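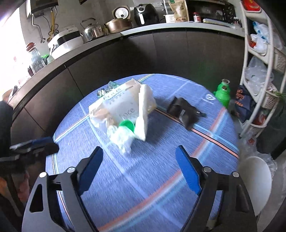
Hand-Held Grippers: Budget Lines for the Next Order

Requests for the second equipment order of the year close on 25 May 2020. Most of what is left to settle concerns the hand-held grippers used for kitchen collection, so this item covers those first. Arm and controller purchases are in Attila Sárközi's separate note and are not affected.

The current plan is for 16 grippers, ordered as eight pairs. Single units will not be quoted. Household tasks such as clearing a table or sorting packaging are recorded with one tool in each hand, and a pair with mismatched wear on the two sides has to be recalibrated more often than a matched one. Sites that hold an odd unit should return it to stores for parts.

Two suppliers have quoted. Ballen offers the two-jaw linkage type with replaceable padded fingers, already in use at the Boros site. Dritard offers a lighter body with a molded finger that cannot be changed separately. The Dritard unit is cheaper to buy. Over a year of daily work the saving disappears, as a worn finger means a new jaw assembly. Isabelle Fehr has costed both options and recommends Ballen.

Budget per pair is 700, excluding tax and shipping. Finger pads are a consumable and come out of the operating line, not the equipment line. In March three sites charged pads to equipment, and the entries had to be reversed. Please use the consumables code on the request form.

Pad choice depends on what the site handles. Serrated blue pads are the default for kitchen work. A typical table holds thin plastic bags, crumpled wrapping, small packets and a lid or cup, and most of those items are soft, flat against a cloth, or both. The fine edges help with film and fabric. Smooth pads remain available for sites that work mainly with glass or glazed dishes. Order one type per site, with a spare set for each pair.

Jaw opening should be checked before ordering. The standard linkage is enough for pouches and small containers but not for kettles or large pots held by the body. Sites that intend to add cookware to the task list should ask for the wide linkage now. It cannot be fitted later without replacing the arms and pivot pins.

Mounts and cameras are quoted separately under reference 2616. Lead time is longer than for the grippers, so requests for both should go in together. Existing mounts fit the Ballen body. They do not fit the Dritard.

Allow for storage and travel. Each pair needs a hard case, and units going to homes also need a spare cable and a cleaning kit. The Hirnmont depot has cases in stock and will issue them against a site number at no charge.

Completed forms go to Isabelle Fehr. Include the site number, the number of pairs, pad type, linkage type and the name of the person who will sign for delivery. Forms without a pad type will be filled as serrated.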